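Working Rules for Hand-Held Gripper Sessions
Posted in November by S. Kozłowski

The third revision of our working rules for hand-held gripper sessions is now in effect at Feden. Several readers of this blog have asked for the text in a form they can adapt. The main provisions are set out below, with short notes on how they have been applied.

1. One operator holds the tool for the whole of a recording. A handover ends the recording, and the next operator begins a new one.

2. The operator checks both fingers and the camera view before the first grasp. A check made in the morning does not carry over to the afternoon.

3. Any cable near the work table is to be noted on the session sheet, together with the side on which it hangs. Bystanders may remain at the table if they have been told that recording is in progress.

4. Furniture stays where it is. The second revision required a cleared room, and we withdrew that requirement after 13 sessions. Rooms in ordinary use are what the work is meant to cover.

5. Recordings are reviewed within 15 days. Of the 364 reviewed under the previous revision, 284 were accepted without comment. Most of the remainder lacked a complete session sheet.

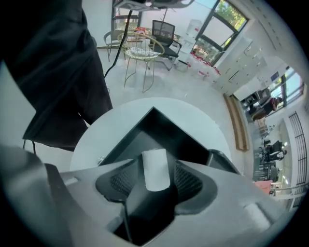
Gripper at a round white table, with a black object in front of it and a cable hanging beyond.

Rule 3 has drawn the most correspondence. Colleagues at Skodgate would prefer that all cables be tied back before work begins. That position is reasonable, and it will be considered for the fourth revision. Until then the present wording stands, and operators should record what they find.

Comments on the numbering or the wording may be left under this post.

Recent posts
Labeling Shared Tools at Zeltach
What Belongs on a Session Sheet
Notes on the Second Revision
Storage of Grippers Between Sessions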